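Project notebook, smallholder contracts study
April, entry 11

Started the morning on the Rostard growers' agreement. The copy we had was missing the annex on pricing, so I asked the district office for a full one and it came through before lunch. The annex matters more than the main text. The buyer sets the price at delivery, the grower carries the transport, and anything rejected at the weighbridge goes home at the grower's cost. No appeal step that I can find. Marked clauses to come back to in the margin of the shared copy.

Household file for Barredo is now clean. 1087 records after removing the double entries, which came from two enumerators covering the same lane. Plot size is still a mess. Older respondents give it in baskets of seed and younger ones in hectares, and the conversion we used last year came from upland fields. I have left the original answers in their own column and not converted anything yet. Please don't overwrite that column.

Zamer: the 2000 hectare lease is down in the register as unused land. The grazing map from the herders' association shows two stock routes crossing it and a dry season well near the northern boundary. Neither appears in the lease plan. Need to find out whether the map was ever lodged with the land office or only passed round locally. If it was lodged, there should be a stamp and a receipt book entry.

Meketti co-op sent their membership list. 200 names, nearly all men, although the women's interviews say most of the weeding and drying is done by wives who aren't members and can't vote on the contract. The co-op rules allow one member per household. Worth a paragraph in section four, maybe a table if the other sites record it the same way. I suspect Barredo doesn't.

Re-read the draft section on investment policy after 3 pm. Too long on tax holidays and thin on what local councils can do now, such as holding back a permit until the consultation minutes are signed. Moved the tax part to a box. The bit on model leases still reads as if every lease were for a single crop, so that needs fixing.

To do:
- ask Rostard growers who keeps the rejection slips
- lowland seed rate for Barredo, wet and dry season
- Zamer receipt book
- check whether Meketti changed its rules after the merger
- send section four round again once the table is in
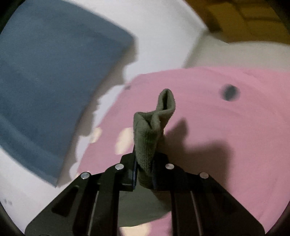 Gripper closed on a crumpled grey-green sock.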